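Bristham open day: an afternoon beside a two-armed cell

I went to the Drustel open day in Bristham in December mostly to look at one cell. The invitation promised "household-grade dexterity," which is a phrase I have read on too many flyers, and I wanted to see how the thing is kept running between the parts that end up on flyers. Two arms, a table, a mat, crayfish and blueberries. I stayed from 1 p.m. until they started switching off the lights.

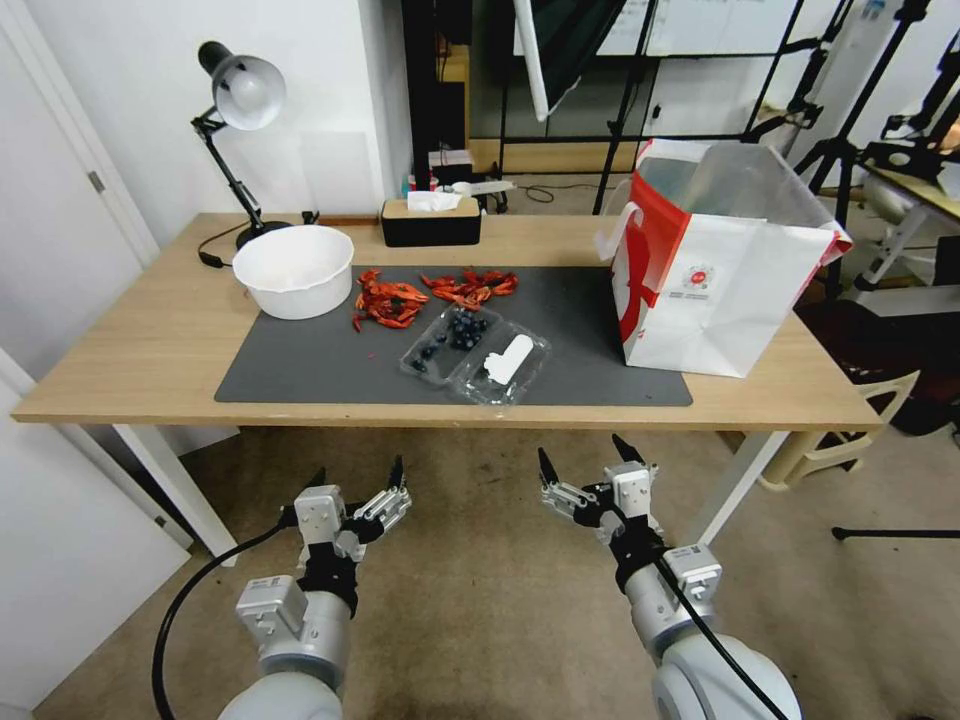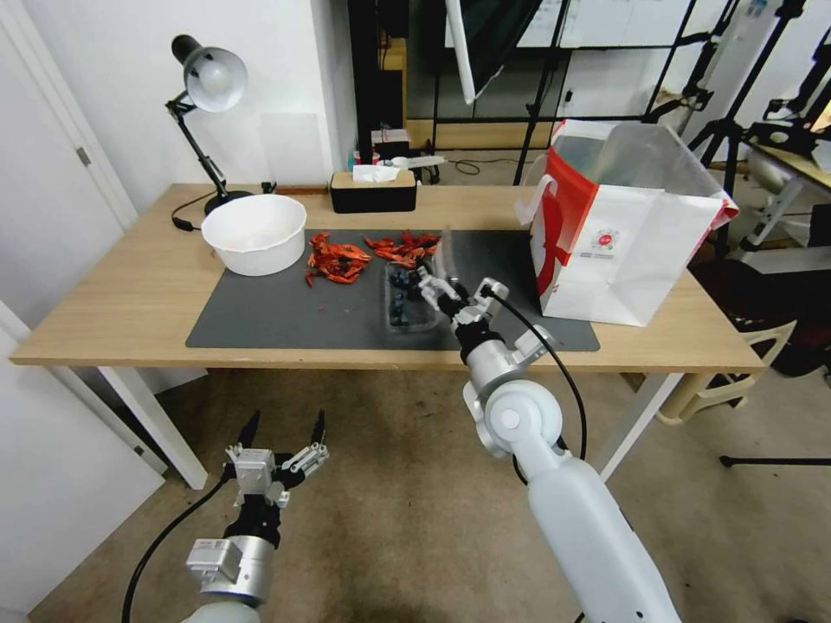 How often does a two-armed cell like this need to be re-zeroed?

At Drustel the written rule is once at the start of each day and again after any collision stop, with a full calibration every 40 hours of running. The technician on duty told me the daily check is the one that gets done without fail. The 40-hour one slides when there is a deadline, and the log on the bench bore that out.

The log was the best thing I saw all day. It is a paper notebook, and when I arrived it was open at entry 2238. I asked whether I could leaf back through it and was told to go ahead, which is more than most companies would allow. A good half of the entries I read were cable entries. "Right wrist cable rubbing, re-tied." "Left gripper dropped off bus, reseated plug." "Slack shortened, then lengthened again." Each gripper has its own cable running outside the arm, and you can guess what happens to a cable that bends at the same spot all day long. Drustel swaps them at 2000 open-and-close cycles of the logged wrist joint if there are spares in the drawer. There weren't any in the drawer. A new batch was said to be on order from Isaksson, who also make the joint modules.

I asked why the cables weren't routed inside. The answer was that an outside cable can be changed in ten minutes with two hand tools, and an inside one means taking the forearm apart. Fair enough. I would believe it more readily if the loops had all been tied the same way. The notebook suggests that each person on the rota has a preferred amount of slack and corrects the last person's.

Fingertips are the other consumable. The cell gets different tips for different jobs, and the tips are held on with small screws that get a drop of thread locker. The problem with food work, they said, is that juice and brine get in behind the tip. So the tips come off at the end of a food session, get washed in warm water with dish soap, and go back on dry. Then somebody has to run the grip-zero routine, where the fingers close on nothing and the controller learns where "shut" is. Skip it, and the gripper believes it is closed when there is still a gap. With a block of foam you'd never notice. With a blueberry you would.

I timed one tip change on the left arm, done for the visitors after the handling session was over. It took longer than the three minutes printed on the handout, mostly on account of a screw that rolled under the bench. I'm not holding that against anyone. I am holding the three minutes against whoever wrote the handout.

Now the table. I had expected it to be bolted to something, and it isn't. It's an ordinary table with metal legs standing on carpet, and its position is checked with a gauge stick between the leg and the base of the arms. Carpet gives. If a visitor leans on the table (I saw two people do it before I'd finished my coffee), the work surface has moved relative to the arms and everything taught by position is off. Drustel's answer is that very little in this cell is taught by position, because the cameras find the objects afresh each time. I've heard that from three companies now. I asked why they have a gauge stick in that case, and got a shrug and a decent laugh.

The dark mat matters more than it looks. It gives the cameras a plain background, and it's soft enough that a low approach doesn't end in a hard stop. It also has to be wiped between runs and laid back square. There is a cleaning card taped inside the tool cabinet with the steps on it:

Arms to rest, grippers open.
Stop button in, confirm on screen.
Clear the mat, wipe, let it dry.
Lay the mat back square to the front edge.
Check both gripper cables by eye and by hand.
Stop button out, run grip zero, sign the book.

I thought it a sensible card. The fifth line had been underlined in pen by somebody.

Lighting got a long explanation, and I'll keep it short. The room has a soft light on a stand and a number of other stands and tripods, and the cell's vision settings were tuned under that arrangement. Move a stand and the highlights on anything glossy move too. Clear plastic is the bad case. A fruit tray is nearly invisible to some depth cameras, which report the table behind it or report nothing, and the cell then has to go by its ordinary color view. I asked for a failure rate on clear trays and was given a success rate on "all containers," from a run of 124 attempts. When I asked how many of those containers were clear, they didn't have the split with them. They offered to email it. I've had no email so far, and I'll add it to this page if it comes.

The supervising software is called Tirnex, and it had its own stand by the coffee. It reads joint temperatures and motor current and is supposed to warn you before a joint fails. The demo screen had a lot of green on it. I asked the person on the stand what it would have said about the cable entries in the notebook, and the reply was that cable faults show up as a communication loss. In other words, it tells you after the plug has let go. That is still useful, since it tells you which plug. It isn't prediction, and the banner over the stand said prediction.

There's a simple fix, and the technician named it before I did: put cable cycles into the software as a plain counter and have it nag. The counting already exists. The figure gets copied by hand from the screen into the notebook. I gather that joining the two has been on a list for a while.

Repairs proper are rarer than I'd feared. A joint module that misbehaves gets swapped whole and sent back, and the swap is followed by a recalibration that takes up most of a morning. They had one dead module on a shelf with its cover off for people to look at. Inside was a lot of neat work and one scorched connector. The cause given was a stall: the arm pushed against something that didn't move, and kept pushing, on a day when the current limit had been raised for a test and left there. Limits are now reset at every power-up. I asked whether that had been the practice before the scorched connector. It had not.

Noise was low, smell was not. Anyone planning to run seafood through a carpeted room should think about ventilation first. The windows stayed shut all afternoon.

So, would I want one? For a lab that has a patient technician and can live with stops, the upkeep looked manageable to me, and cheaper in parts than I'd assumed. The time is where it hurts. Between zeroing, tips, mat, cables and the notebook, I make it well over an hour a day of a person's attention for a cell that is sold as needing very little of it. The sales sheet puts upkeep at "minutes," and I suppose an hour is made of those.

Practical notes for anyone going to the next one. Bristham station is a long walk from the site and the shuttle stopped running at four. Parking was free. The handling session fills up early and you can't see much from the second row, so go straight there and leave the talks for later. Ask for the notebook. Coffee was fine, sandwiches were gone by two.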